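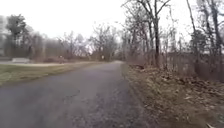 The path where it bends toward the trees, under a flat March sky.

I've been promising a post on Willa's path follower for weeks now, so let me put the kettle on and finally get to it. Willa, if you're new, is my little outdoor rover project, and the path follower is the bit of software that decides which pixels are pavement and then steers down the middle of them (or tries to!).

The old version looked for two clean edges and split the difference. On the left I get away with it, because grass next to dark asphalt is a pretty easy call even when half the grass has gone yellow. The right side is another story. The paving crumbles into loose dirt, the dirt runs into dead leaves, and the leaves climb straight up the bank, so my edge finder would pick a different line on every single frame and the steering would twitch along with it. I spent a whole evening on smoothing filters before admitting the trouble was further upstream.

So the new version, which I'm calling Sirnico, drops the edges altogether and labels every pixel as path, verge or other. I hand-labeled 597 frames for it, with a great deal of tea, and kept 208 of those back for testing. The crumbly strip goes in as verge. I went back and forth on that one for ages, and I may yet change my mind, but I'd like the planner to stay off it for now.

The planner itself got simpler, which made me very happy. It takes the path mask, projects it onto the ground, and fits one gentle curve through the center. For a bend like this one, easing off to the right, that's plenty. The crack across the path used to get picked up as an edge too, and with the labels it's just more path.

What still bothers me is the far end, where the pavement narrows down and slips in behind the trunks. The labels get mushy out there, so I've told the planner to ignore anything past a cutoff and slow down when the visible stretch gets short. The cutoff is a plain number in a config file, and yes, I picked it by squinting.

Next up is replaying the full log, all 3671 frames, against both versions and plotting the steering commands side by side. I'll post the plots when they're done, along with the labeling script, once I've cleaned out the worst of the comments.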